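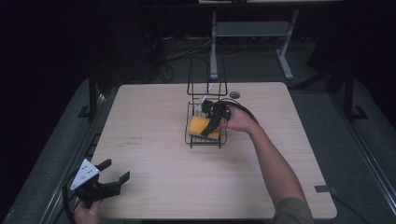

A small kitchen and many guests

Interview with Duyên Hà, 13/11/2022

Duyên Hà cooks for other people in a room that is smaller than my bedroom. Her supper club, Onik, opens two evenings in a week, and the guests eat at one long table in the next room. I visited her in the afternoon, when she was cleaning herbs, and she asked me to sit near the window so that I would not stand in her way.

She did not plan to become a cook. For nine years she made the accounts of a printing company. "I was good in it, and I was tired every day," she says. "At home I cooked until late in the night, and then I was not tired any more. My husband noticed this before me."

The first dinner was for the neighbours. One of them, Kyriaki Panagiotou, brought her cousin the next time, and the cousin brought colleagues. Today there is a waiting list with 141 names on it. Duyên keeps it in a school notebook and does not want to move it to a computer. When somebody cancels, she telephones the next person herself.

I asked her what is the most difficult part. I expected that she would say the shopping or the money, but she spoke about washing up.

"In a small kitchen you cannot leave anything for later. If I have one dirty pot in the sink, I cannot wash the rice. So I cook and wash, cook and wash. My mother did it the same way, and as a child I thought she was only nervous."

Her mother came from a village near the sea, and many dishes on the menu are from there. The fish soup with pineapple has been on it from the beginning. Duyên tried once to take it away for the summer, and two guests wrote her rather angry letters. She has kept both letters and showed them to me with some pride.

Tín Phí helps her in the evenings. He carries the plates, pours the tea and talks with the guests, which Duyên does not like to do. "He can speak with anybody about football," she says. "I stay behind the door and listen if they are eating or only talking."

A bigger place was offered to her last year, with a proper kitchen and a terrace. She went to see it and drank a coffee with the owner. Then she came home and made soup. "Maybe when my daughter has finished school," she says, and gives me a bunch of mint to hold while she looks for her scissors.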